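Notebook, Vesisari sim teleop, statuette task
April 26, 2025

Picking up from the last entry. The statuette asset is in and the arm reaches it, so the plan for the day was to get the remote-control demos going in the house environment and find out how bad the latency is with the new scene loaded.

Setup as run: seven-joint arm, base on the floor behind the table, parallel gripper, statuette near the front edge of the tabletop. Operator on the Ulteo handset, right hand only. Clutch on the index trigger, gripper on the thumb button. Physics at the usual step. Camera streams to the operator are the fixed front view and the wrist view. I left the side view off because it was costing frames and I never look at it.

Task wording for the language field: "pick up the statuette and set it down upright at the back of the table." Kept it to that one sentence. The earlier draft said "move the statue back" and two of us read it two different ways.

First block. Started with the clutch scaling at 1:1. Fine for the big move over the table, useless close in. The figure has a long thin staff in its raised right hand and the staff goes up past the head, so a top-down approach means bringing the fingers in past the tip. At 1:1 my hand tremor was enough to knock it. Lost most of the early attempts this way. The statuette tips forward, and from where it stands that means off the table.

Changed scaling to 0.4 for translation and left rotation alone. Much better. Re-clutching is a nuisance over the long move, so I now do the approach at 1:1, stop well above the piece, switch scaling, then go down. The switch is on the menu button for now. It shows up in the recording as a pause. I am leaving the pauses in the raw files and will decide on trimming later, same filter for everyone.

Second block. Tried grasping by the pedestal instead of the body. The pedestal is round and drum-shaped and gives the fingers something to close on, but the gripper has to come in nearly horizontal and low, and the wrist gets close to the tabletop. Joint 6 hits its limit if the elbow is where it wants to be by default. Rolled the elbow out with the null-space slider before descending and the limit warning went away. Whoever takes the next block: set the elbow first. Doing it halfway down drags the hand sideways.

Body grasp vs. pedestal grasp, my view so far: the body grasp is quicker to teach and fails more at the set-down. The piece swings a little between the fingers and lands on the rim of the base. The pedestal grasp is slow to line up but the base comes down flat. I would like the demo set to be pedestal only. Mixing the two will give us a policy that goes to a spot between them, as happened with the mug handles.

Contact model. The collision mesh for the statuette was one convex hull, which filled in all the space between the staff and the body. The fingers were stopping on air. Re-ran the decomposition and got 276 pieces, too many, and the step time went up enough to feel in the handset. Merged the small ones in the base by hand, since the base is close to a plain cylinder anyway, and kept the finer pieces around the staff and the head. Feels right now. Saved as statuette_col_v3. Please don't use v1 for anything.

Friction on the base against the tabletop was also too low. The piece slid when touched, where I would expect it to catch and tip. Raised it and checked by pushing at the pedestal with closed fingers. Value is in the config with a comment.
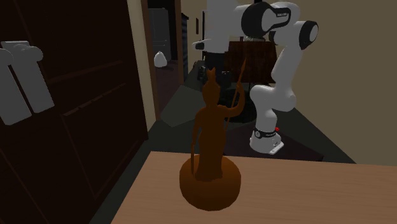 Front view, arm up and gripper empty, statuette near the table edge.

Start pose. I want every demo to begin with the gripper held high and to the operator's left, clear of the staff. The reset script was putting it straight over the head in some seeds, and the first thing the operator did was back away, which then gets recorded as part of the task. Changed the reset. Start positions for the statuette are still jittered, but I pulled the front limit back a little. Yaw is free. With the figure's back to the camera the staff is easy to see on the right; with other yaws it can line up with the body in the front view and you have to trust the wrist camera.

Latency. Measured 307 ms from handset to rendered motion with the house loaded, both streams on. That is too much for the close-in part. Turned off reflections and it felt better, though the glossy surface on the statuette looks flatter that way. Proposal: teleoperate with reflections off, then replay the saved joint states and render with them on. Replay is deterministic as long as the contact settings are the same, so the demos have to be tagged with the config hash. Clakari already does this in their pipeline and I copied the tag format from their notes.

Data. The last good file is demo 1144. Everything before the friction change goes in the practice folder, including the ones that succeeded. After the change I kept 6 clean pedestal grasps, full sequence, upright at the end. Not many for a day's work, but the time went into the mesh and the reset.

Success check needs a fix. It only looks at the final position and not at tilt, so a statuette lying down at the back of the table was passing. Added a tilt threshold. Have not rerun the old files through it.

Open items
- Put the scaling switch somewhere better than the menu button. Grip button is free.
- Elbow preset for the pedestal approach, so it does not have to be done with the slider every time.
- Time one operator who hasn't practiced. My own numbers are no use for planning the May collection.
- Ask the Brynjólfsdóttir lab whether their replay renderer handles jittered lighting. If it does, we skip writing our own.
- Rerun the success check on the practice folder when the machine is free.
- Handset strap is fraying. Order one, or tape it.

Left the sim machine on with v3 loaded and reflections off. Config is committed. The replay branch is not, there is still a path in it that only works on my account.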